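The Long Goodbye to the Junk Drawer
In Trosetwood, a repair night has become the hottest ticket in town, and it smells of solder 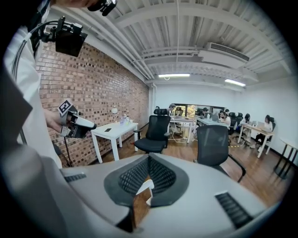 Wooden floor, white sleeve, black cable.

Dorota Kubiak owns 22 flashlights, and until last November none of them worked. She knew this. She kept them anyway, in a kitchen drawer that had to be opened with a butter knife, along with a phone charger for a phone she lost at a wedding and the key to a house she sold.

"I thought of it as being prepared," she says.

I have a drawer like that. You have one too, or you have a basement, in which case you have several. The American home has been quietly filling up with things that are too broken to use and too good to throw out, and most of us deal with it by buying a slightly larger home.

Trosetwood went another way. On winter evenings at seven, in the old Gallidon shoe store on Derside Avenue, people line up with toasters under their arms. Pacita Lagman started the repair nights after a shop quoted her $202 to fix a sewing machine she had bought for $70. She took it apart on her dining table instead and found a pin stuck in the works. It was her pin.

The first session drew her sister and a man who thought it was a shoe sale. He stayed and got his radio fixed. By the end of that winter almost 200 people were on the mailing list, and there was a minor feud over who got the table near the outlet.

Not everything can be saved. I watched a blender be pronounced dead, and its owner took it home again, wrapped in a towel. Lagman sees that a lot. She used to argue, but now she lets them go. A blender, she says, is sometimes your first apartment, and you can't tell a person their first apartment has a cracked gear.

I brought a desk lamp that has flickered since college. A teenager named Lam looked at it for maybe a minute, tightened the bulb, and handed it back with great kindness. I had written three essays about that flicker.

Kubiak's flashlights, meanwhile, mostly needed batteries. Nineteen of them shine beautifully. She has given two away and put the rest back in the drawer, which still needs the butter knife.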